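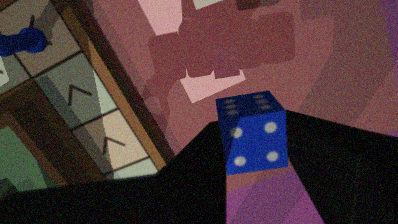

Simulation Practice Gallery: Tabletop Handling

The Draser Program sets common rules for simulated manipulation work at its Uson and Morkwood sites. The current edition of the Intarasuk Guidelines contains 14 rules, and the views in this gallery come from work carried out under them.

Close views are reviewed for Rule 2. The die must remain identifiable between the gripper parts, with at least one face readable in strong shadow. Lighting is varied for every run and may not be adjusted afterward.

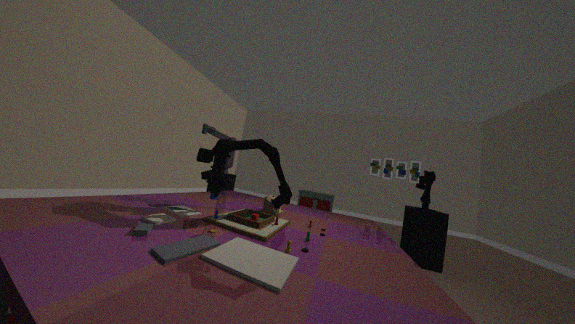

Tabletop layout with board, tray and game pieces. A second arm is mounted on a pedestal.

Rule 6 requires that all loose pieces be recorded by color and position before the arm moves. Runs with an incomplete record are excluded from the shared set, which now holds almost 3,000 entries.

Requests to reuse these images should be sent to the Morkwood office. Revised guidelines will be posted in November.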